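4.2 Two-arm practice: the card holder

Run this exercise after both Flerko arms have passed the homing check in 4.1.

1. Lay the open card holder near the front centre of the table, within reach of both grippers.
2. Set speed to 40 per cent and grip force to 33.
3. Bring the arms in slowly, one from each side.
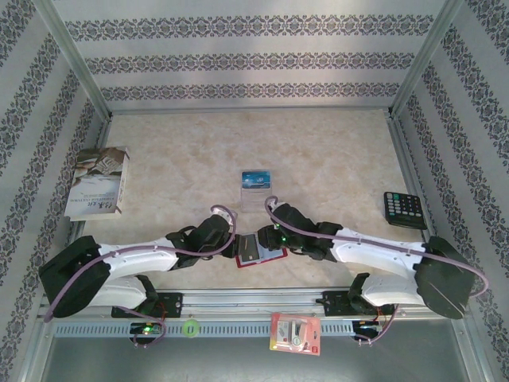

Fig. 7. Both grippers brought in over the card holder.

Note: keep the purple camera cables slack at the wrist – a tight cable can pull the module out of line.

4. Switch to the wrist view and close the fingers on the holder.

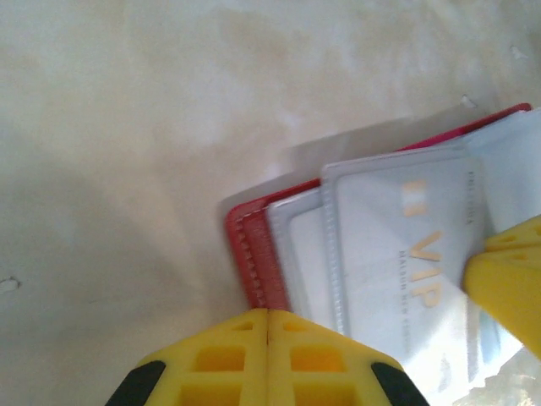 Fig. 8. Wrist view, yellow fingers at the holder and sleeves.

Caution: do not go above 80 on grip force with plastic sleeves. Keep hands off the table while the arms are live.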